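Planning around furniture: the Trinar planner at Jurnik

Jurnik's motion planning team spends most of its day in simulated rooms. The lead developer of Trinar, its open planner, says the rooms are cluttered on purpose. "A bare table tells you very little. We want drawers with knobs, shelves above the hand and a monitor in the way."

The desk room is a common starting point. Its dark, glossy top is hard on perception, he says, and a keyboard close to the fingers leaves little space for a careless approach. 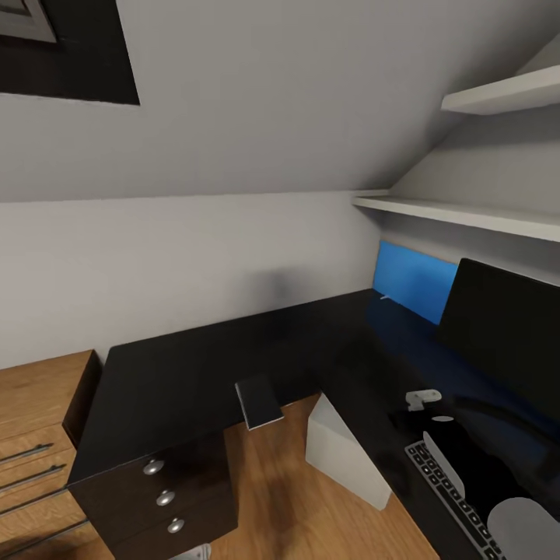

Clearance near the floor

Trinar checks each path against a distance field, which it rebuilds when the depth estimate changes. The first version ran the check at 300 waypoints per path. "That was fine for shelves and poor for anything thin. A chrome rod can sit between two samples and the planner will never see it." The current version, merged in December, adapts the spacing to the nearest surface.

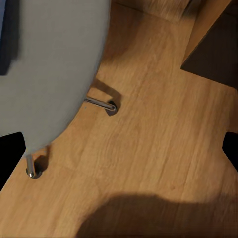

He keeps a regression set of 2,324 start poses, and 2,000 of them must pass before a change is accepted. The rest are known failures, mostly low reaches where the arm's own shadow upsets the segmentation model, Cindine. "We log those separately — they are perception faults, and I don't want the planner tuned to hide them."

Replanning is capped at 30 milliseconds. If the cap is reached, the arm holds its last safe pose and waits for a new depth estimate. The next release will move the cap into the configuration file.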